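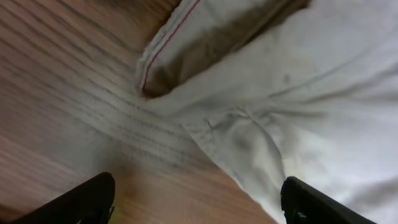

Search posts Search Clear

People keep asking me if a machine can do the laundry yet. Short answer: some of the folding, none of the rest. 1/7

I fold for a living at Hernosport, club kit and towels, 200 pieces on a normal Saturday. So I read these claims with interest. 2/7

Flisitz say their arm folds a towel in 23 seconds. Fine. That is a flat towel, laid out square by a person first. 3/7

A bunched white cloth is much harder. You have to find a corner, and half the corners are underneath. I do it by feel. The arm has to look. 4/7

A coloured line of stitching along the hem helps. It gives the thing an edge to follow. Plain white on white, it will grab the middle as happily as the end. 5/7

Then there's sorting. Is that grey patch a stain or a shadow? I pick it up and tilt it. Most of the arms I've read about don't bother, they just fold it. 6/7

Would I have one in the shop? For flat stuff, yes, if the price came down. For the bottom of the basket, not this year. 7/7

Related posts
Mokgethi window cleaner, month two
Belleck shelf stacker: 661 tins later
Which irons last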